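The Tent Trade and Its Big Promises

Tanko Isah has heard the word "waterproof" used in a lot of ways, and he has stopped trusting most of them.

"Waterproof for how long?" he asks. "In what wind? They'll print a big number on the bag and leave it at that."

Isah repaired tents and awnings for years before he began advising small campgrounds on what to buy. His latest quarrel is with the Hernine, a family shelter from Holtusska that sells for $689 and is billed as ready in minutes. He doubts it.

"Minutes, sure. Two people who have done it before, on a lawn, in April. Put a tired parent on a gravel pad after dark and then time it."

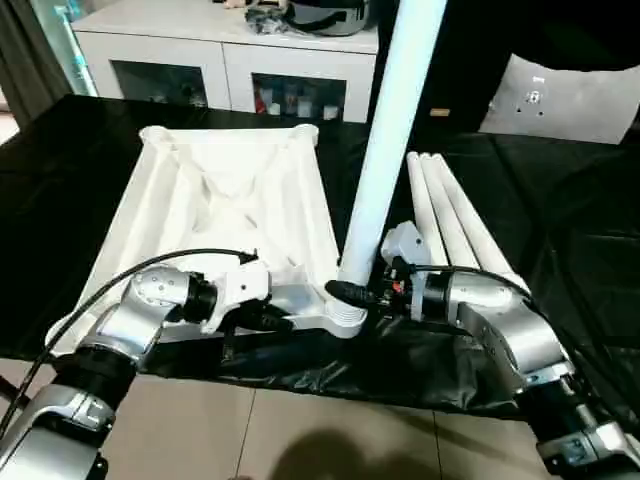 Ariel Maglaya
Staff Writer, Outdoors and Travel
August 24, 2022

I asked whether the buyers themselves seem unhappy. Holtusska says they aren't, and points to 700 reviews on its own site. Isah shrugs at that.

"When did they write them? The first week, I'd bet. I want to hear from the same people after two summers."

His complaint is mostly with the joints. Fabric can be patched on a kitchen table, he says, but a cracked hub often means a new frame, and the maker may have changed the part by then. He kept a Huerta dome going for a long time with pieces taken from dead ones.

"That was an ugly tent -- heavy, too. But I could get parts."

I put it to him that lighter gear has brought a lot of people outdoors who would never have carried the old stuff. He allows that, up to a point.

"They carry it from the car. How light does it have to be?"

Asked what he would buy with his own money, he names the Husterard, used, for some $200, and then spends a while listing what is wrong with it. The zippers stick. The bag is too small. He would still want to see the poles before paying.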